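先记一下，不然下周又忘了。

这个月一直在改我们那份桌面操作的规范，Sarside那边催着要，我这边拖到晚上十一点才开始写，脑子已经是浆糊。写得乱，见谅。

起因很简单：同一个任务，两拨人采，出来的东西对不上。一拨人手指贴着物体才算“接近完成”，另一拨隔着老远就按了标记。3,721条，翻了一遍，翻到眼睛疼。没法用的倒不多，但是边界标得五花八门，训练的人来问我，我也答不上来。怪我，旧版规范里就一句“接近目标后标记”。什么叫接近？没写。

所以新版第一条，接近段的定义。手停在物体旁边，还没碰到，手指朝向已经定了，这一刻才算接近段结束。拿折叠的笔记本支架来说，手在支臂旁边，指尖离得很近，拇指收在下面，差不多就这样。

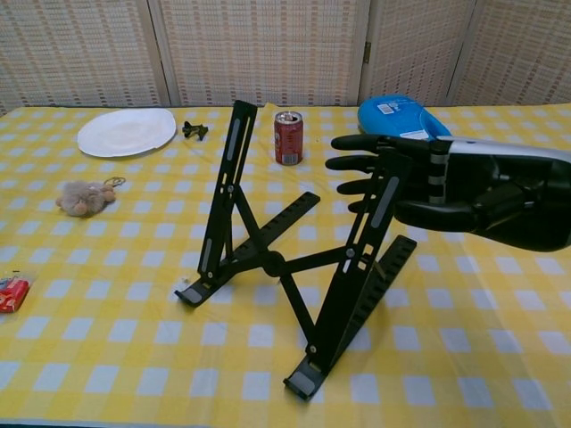
第二条，碰之前先停。不用长，能看出来停了就行。旧版要求“动作连贯”，结果大家为了连贯一冲到底，折叠件最怕这个，从侧面一推整个就转了，后面全废。Gollby的内部手册里早就有类似的话，我当时看了觉得啰嗦，没抄。现在老老实实抄回来了。

第三条，关于杂物。争得最凶的一条。

有人主张桌上只留目标物，干净，好标。我不同意。真到用的时候，谁家桌子是干净的？易拉罐、纸盘、毛绒挂件，该在就在。但是要有规矩：
- 杂物可以有，不能压在目标物上
- 一轮之内人不许伸手去挪杂物，要挪就结束这一轮重开
- 带液体的瓶子，泵头要锁住，盖子拧紧
- 反光的东西可以留，备注里写一笔
- 开始前拍一张全桌，结束后再拍一张，角度别变

最后一条上次就有人漏，漏了之后根本没法判断哪些东西是被碰歪的，哪些本来就歪。

第四条，线。线单独写一条，因为出的问题最多。我统计了下停机记录，44次里有28次跟线有关，不是勾住就是扯紧，剩下的才轮到软件。双臂的时候尤其烦，左边一根右边一根，中间还可能横着一根，黑线配黑色的东西，盯着看都会漏掉。
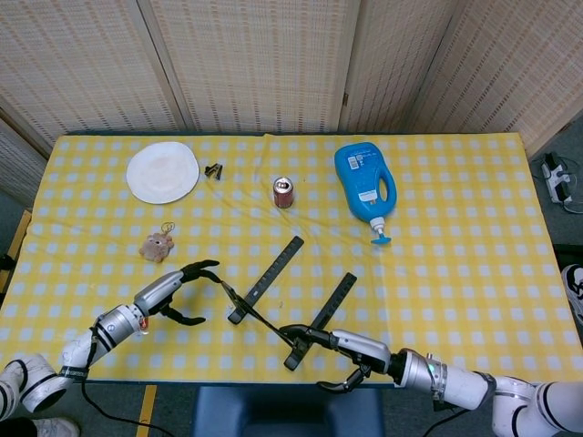
规定如下：垂到桌沿外面的线，要留余量，手臂伸到最远的位置也不能绷直。桌面上的线如果是任务的一部分，在任务卡上写明，不是任务的就收走。地上的插排离操作的人远一点，脚别踩线，椅子轮子也别压。听着像废话对吧，我自己上个月就压过一次。

还有两臂之间的间距。我原来想写个死数字，Huvik的人说不行，不同夹爪张开的宽度不一样，写死了反而有人照着数字卡线操作。最后改成：两边夹爪全张开时互相碰不到，再留一个手掌。粗糙，但是现场的人能用。谁要是有更好的写法留言告诉我。

第五条，谁有权喊停。答案是在场任何人，不用解释，喊了就停，停完再说。记录里写时间和一句话原因，不追究。这条我没让任何人改，一个字都不让动。之前有个地方（不说哪了）喊停要先跟负责人确任，等确认完东西都掉地上了。

第六条，命名。烦死了。任务名、日期、班次、轮次，中间用下划线，不要空格不要中文括号。Jin那套工具最多能吃495个字符的路径，别问我为什么是这个数，反正超了它就默默跳过，连个报错都没有。我们丢过一整个下午的数据，就是文件夹套太深。建议最多三层。

没写完的部分：
- 软的东西（毛绒、布）怎么算抓稳，还没想好。提起来不掉算，还是要晃一下？
- 细长的东西平放在布上，夹爪从哪个方向下，要不要统一
- 桌布要不要固定。我倾向于固定，四角夹住，不然拖来拖去桌布跟着走，但有人说这样不真实。再议
- 失败的轮次留不留。我的意见是留，单独放，长度最多留三分钟

版本号先叫0.4吧，现在只有四页，希望别再长了。上一版十九页，根本没人看完，包括我。

明早九点过一遍，过完发出来。有些地方措词还得磨，“轻触”和“接触”我在文档里混着用了，得统一，今晚不弄了。

困了，睡。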